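Sorting the Clinic's Paper Trail

How one mid-sized practice measured its clerical work before deciding what to hand over to software
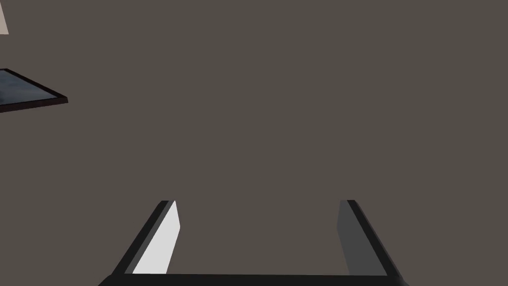

A gripper over a plain grey-brown surface, in simulation.

The Ocampo practice runs a front office, a records room and a billing desk. In May it began a task audit covering all three. The audit listed 121 separate clerical tasks, from opening the mail to closing out a referral, and recorded who did each one, how long it took and what information the person needed to finish it.

Milagros Lagman designed the audit. She had worked in medical billing before moving to operations research, and she did not want a survey of job titles. Two people called "receptionist" may share fewer than half their duties. The unit of study was therefore the task, defined as a piece of work with a clear start, a clear end and a result that another person could check.

Each task received a score from 0 to 100. The score combined four measures: how regular the inputs are, how often the rules change, how much judgment is used and what an error costs. A task with tidy inputs and cheap errors scores high. Printing appointment reminders scored 94. Calling a patient whose test was lost scored 6.

The middle of the scale took most of the effort. Matching incoming lab results to the right chart looks simple, and on most days it is. The trouble comes with a changed surname, a missing birth date or a lab that sends two pages as separate documents. Lagman's team drew a sample of 1,000 results from the archive and had two clerks match them independently. They disagreed on 20. In 13 of those cases the chart itself was wrong, so a perfect matching program would have repeated the mistake.

That finding changed the scoring. The first version treated disagreement between clerks as a sign of judgment. The second version splits it into judgment and bad source data, since the two call for different fixes. Under the revised method, lab matching moved from 58 to 71, with a note that the charts need cleaning first.

Two software products were then tested against the list. Vorudum reads incoming documents and proposes a destination for each. Flidov handles scheduling rules and waiting lists. Neither was given write access to patient records during the trial. Each proposal went into a queue, where a clerk accepted or changed it, and the changes were logged by task.

The logs showed a cost that the scores had left out. Checking a proposal takes time, and for short tasks the check can take as long as the work. Filing a one-page insurance notice took a clerk 11 seconds by hand and 9 seconds by review. For a referral letter of several pages, the figures were 140 seconds and 52. Task length is now recorded beside the score – it is not part of it, as the practice wanted the two kept apart.

Staff were asked to mark tasks they would be sorry to lose. Phone calls to regular patients came up often, and so did the morning sort of the mail, which clerks use to judge how the day will go. These marks have no weight in the score but appear in the same table.

A second site, the Drurken clinic, will repeat the audit with the same definitions. It uses a different records system and sends its billing out, so part of the task list will not carry over. Lagman expects the definitions to need another revision, mainly for tasks that begin in one office and end in another. Prior authorization is the usual case: it starts at the front desk, waits with the insurer and returns to whoever picks up the fax.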